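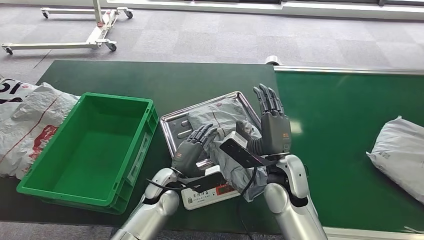
Packtisch mit Wiegetablett, Handscanner und grüner Kiste, dazwischen das Handpaar im Vergleichslauf.

Drucken | Als E-Mail versenden

Roboterhände vergleichen: So testet ihr den Griff an der Versandtüte

Kategorie: Greifer & Hände > Praxis

Kartons greifen kann fast jede Hand. Richtig spannend wird es bei Versandtüten! Die knittern, rutschen weg und liegen nie zweimal gleich, und genau deshalb nehmen wir sie für jeden Vergleich zwischen der Ellell-Hand und der Trikard (beide mehrgliedrig, beide mit derselben Steuerung von Uvik).

1. Tüte schlaff auf das Tablett legen, eine Ecke darf über den Rand hängen. Bitte nicht glattstreichen.

2. Waage unter Last auf null stellen. Unsere Standardtüte wiegt 300 Gramm.

3. Erst nur drücken, dann greifen. Die Finger flach aufsetzen und langsam krümmen, bis sich eine Falte bildet. An dieser Falte hält die Hand später fast alles.

4. Die zweite Hand geöffnet in Bereitschaft lassen, Handfläche nach innen. Wer sie zu früh schließt, stößt gern an den Scanner.

5. Anheben, zur Kiste schwenken, loslassen. Pro Hand fahren wir 90 Durchgänge mit gleicher Geschwindigkeit und notieren jeden Fehlgriff mit Fingerstellung.

Noch ein Wort zur Handkamera, die viele weglassen. Macht das nicht! Der Blick vom Handgelenk zeigt, wie die Finger über der Kiste stehen, und das sieht man von oben oft gar nicht. Bei Fenstern im Rücken der Kiste die Belichtung fest einstellen, sonst versinkt die Hand im Schatten.
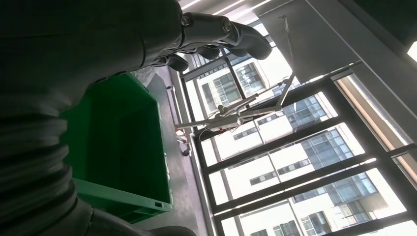 Kommentar von Dunleavy-Fan: Bei uns hat die feste Belichtung auch geholfen, aber ich würde die Fingerkraft gleich mitloggen. Mit der Dunleavy-Hand waren die meisten Fehlgriffe schlicht zu viel Druck, da springt die Falte wieder auf.

Guter Punkt, das nehmen wir auf. In der Uvik-Steuerung lässt sich der Motorstrom je Finger mitschreiben, ganz ohne zusätzlichen Sensor. Startet mit 63 Prozent der Maximalkraft und geht in kleinen Schritten nach unten, bis die Tüte beim Schwenken rutscht. Den letzten sicheren Wert tragt ihr für jede Hand getrennt ein.

Schlagwörter: Greifertest, Roboterhand, Handkamera, Versandtüten

Kontakt | © Redaktion Greifpraxis | Nach oben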